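Workshop > Notebooks > Glaze bench

March 2, 2022
by Baltasar Medina

Third try with the Sakine white. The first two had pinholes on the shoulder of the cup, so today I changed only the sieve and left the recipe alone. Dry batch 600 g, water 400 g, mixed and left to stand over lunch. After lunch it was thicker than I like, but I did not add water.
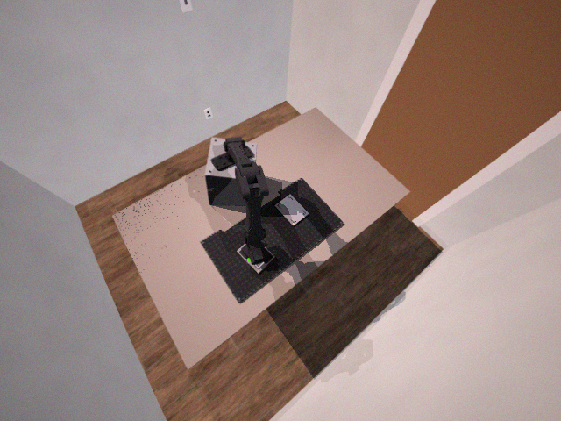

Passed it twice through the fine sieve. A spoonful of hard grains stayed behind, I think from the old bag of feldspar that Pereyra gave us. I kept them in a jar with a label, please do not throw it away.

Dipped eight test tiles in the Wuvbridge clay, four for three seconds and four for five seconds. The longer ones ran a little at the lower edge when I turned them. Wiped the feet with the yellow sponge. 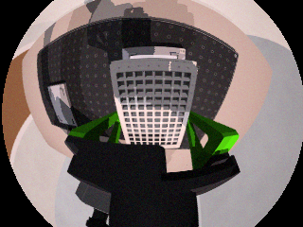

Kiln loaded at four o'clock, middle shelf, slow programme. The door seal is still bad on the left side and the new one comes only in June. Last firing lost around 20 degrees there, so I put two cones on that side.

To do tomorrow: open after ten, not before. Compare with tiles from the second try. Ask Pereyra when he bought the feldspar.

2 comments | 5 shares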